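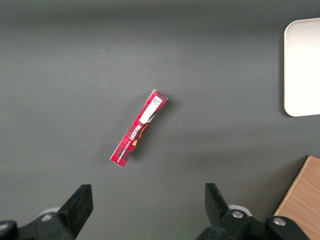
A red tartan box with the name WALKERS on it, lying on a dark grey table.

What is tartan?

Tartan is a pattern of coloured stripes that cross each other. Some stripes go up and down. Others go from side to side. Where two colours meet, they mix to make a third colour, or a darker patch.

You have probably seen tartan on scarves, blankets, kilts and school skirts. It can be printed on cardboard too. Look closely at the red box and you can find darker red stripes and thin lighter lines.

How is it made?

Real tartan cloth is woven on a loom. The long threads are called the warp. The threads that go across are called the weft. The weaver uses the same order of colours both ways, so the stripes make squares.

The order of the colours has its own name — the sett. A weaver might write it down as a list, such as 40 red threads, then six black, then 40 red again. The sett repeats until the cloth is finished.

Printed tartan has no threads at all. A printing press puts ink on flat card, and the card is folded into a box later.

Try it yourself

You will need grid paper and three coloured pencils. Red, dark red and grey work well.

Colour some stripes down the page. Write down how many squares wide each one is. Now turn the page sideways and colour the same stripes again, in the same order. Press lightly — the colours need to show through each other.

New word: sett

Written by Ksawery Szewczyk. Updated October 3, 2026.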